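3.2 Surface materials and cleaning time

Kitchen worktops were recorded in 163 rented homes across Ellton and Hidham. The survey form asked for the main material, its colour, the length of the run and the age of the surface where the tenant knew it. Dark finishes were more common in Ellton, where much of the housing was refitted under one contract, and pale finishes were more common in Hidham. We did not treat colour as a measure of quality.

Tenants kept a cleaning diary for two weeks. They wrote down each time the worktop was wiped, what was used, and whether the wipe followed cooking or was part of a general clean. Diaries with fewer than 5 entries were left out of the analysis. Several tenants told us that they wiped the surface without thinking of it as cleaning — these wipes are probably missing from the diaries, and the totals should be read as low.

Patterned surfaces raised a separate problem. Tenants with a marbled or speckled worktop often said that crumbs and dried spills were hard to see, and that they cleaned by touch or by habit. A dark marbled countertop of this general type is shown in Figure 2.

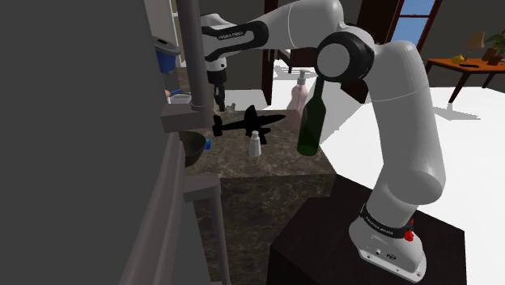 Figure 2. Dark marbled countertop with robot arm (computer rendering).

3.3 Lighting

Light levels were measured at the middle of the worktop with the ceiling light on and the blinds closed. We took 400 lux as the lower limit for food preparation. Readings under this limit were found in both towns, mostly in kitchens with a single fitting behind the person standing at the worktop. Under-cupboard lights helped where they worked, but many had failed and had not been replaced.

The Mosby meter used in Hidham read slightly lower than the Odera meter used in Ellton when the two were placed side by side. We corrected the Hidham readings before comparing the towns. The correction did not change which kitchens fell below the limit.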